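Fernavier cloth planner
2021-08-10
By Yaw Bawa

Fernavier is a grasp planner for two-armed work on soft goods. It takes one head view and two wrist views, picks a fold to pinch, and plans both arms. A licence is 1,430 a year, or 700 without the perception module – and I can't see who would buy it without. 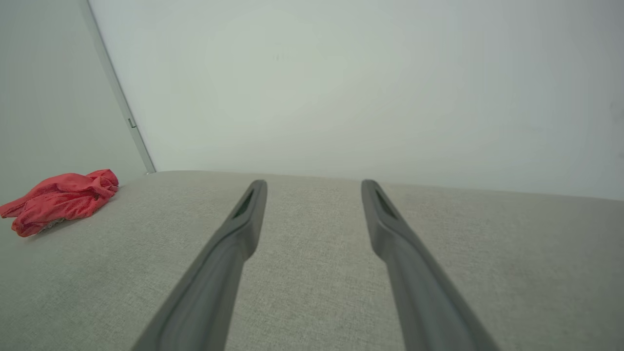
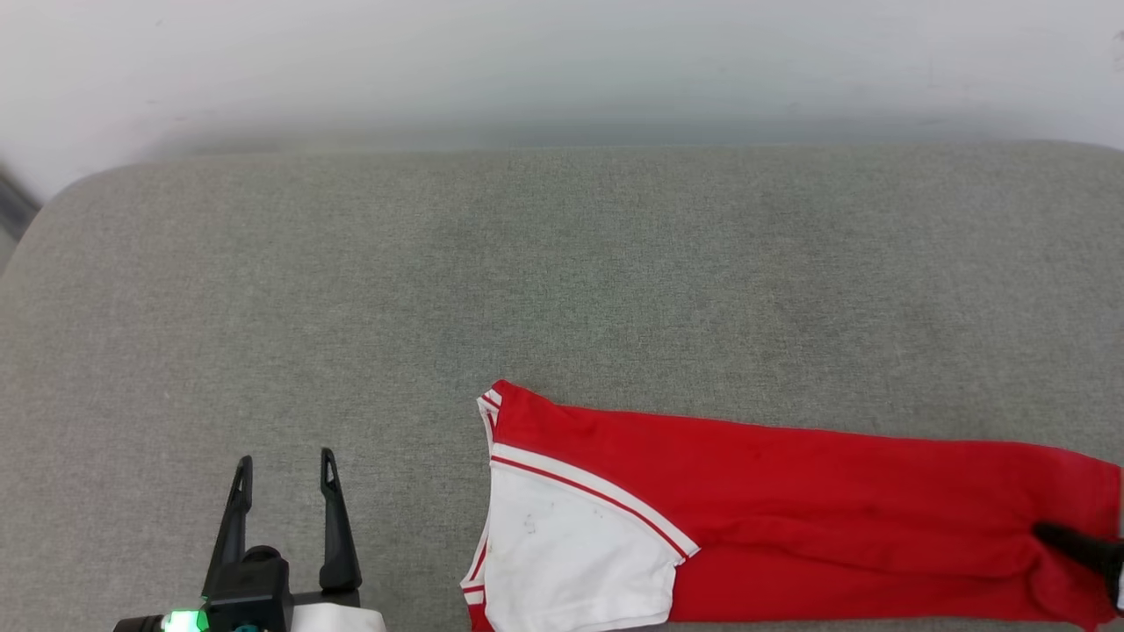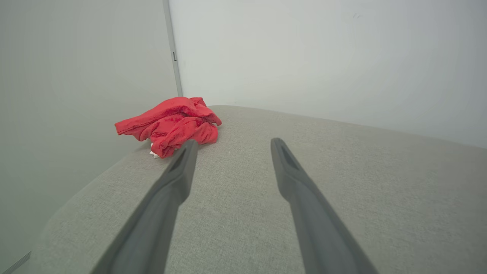

Red cloth on a grey cushion, from the wrist and from the head.

Swati asked whether the planner copes when the wrist and head views disagree about where an edge is. The manual says it re-plans. It doesn't say how often, or when it gives up.

The maker's own test list runs to 803 grasps, of which 248 were on crumpled cloth. No failure figures are given for either group. I would want those before paying. Skonent drivers are included, and the trial copy stops in December.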